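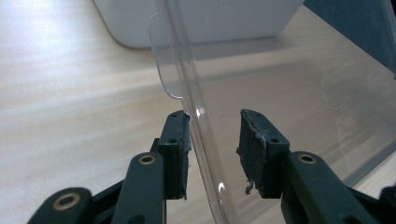 Clear plastic container between two dark, scuffed pads.

Merrick Return Net, reviewed by Manaia Ashby
2019-10-08

I've been shooting alone in my driveway since high school, and the worst part has always been chasing the ball. Miss left and it's in the neighbor's hedge. Miss right and it rolls down to the street. So when Tegan Ngata, who coaches our rec league team, offered me her spare Merrick for a month, I said yes before she finished the sentence!

It's a big funnel of netting that hangs off the pole under the rim and sends makes (and plenty of misses) back out to you through a sloped chute. You swivel the chute to face wherever you're standing. Setup took me 50 minutes the first time, mostly because I put the crossbar on upside down, and 13 minutes the second time. The straps are long enough for my fat square pole, which the old Griltlow I owned never managed.

And then you just shoot. I got through 34 free throws before I had to walk anywhere, and I was grinning the whole time. The ball comes back at a nice pace, chest high after one bounce if you're at the line. From the corners it's weaker, and on my sloping driveway the left corner return dies two steps short of me. You learn to lean into it.

The netting is soft and quiet, so I can shoot early without waking the house. I do wish the swivel clicked into place. It drifts after a hard bank shot, and I had to go nudge it back more often than I wanted. The side wings also catch the wind. On a gusty evening the whole thing leaned over like a sail, so I unhooked it and did ball handling instead.

My teammate Kiri McKinnon came by to try it and likes it less than I do. She shoots a flatter ball, and the front edge of the net kept swatting her threes. There are 2 height settings and the lower one fixed most of that, though you give up some of the long rebounds.

Tegan gets hers back next week. I've already asked for my own in December, and my free throws are the best they've been in years. If you mostly practice by yourself, try to borrow one for an afternoon. Bring water, you'll be out there longer than you planned.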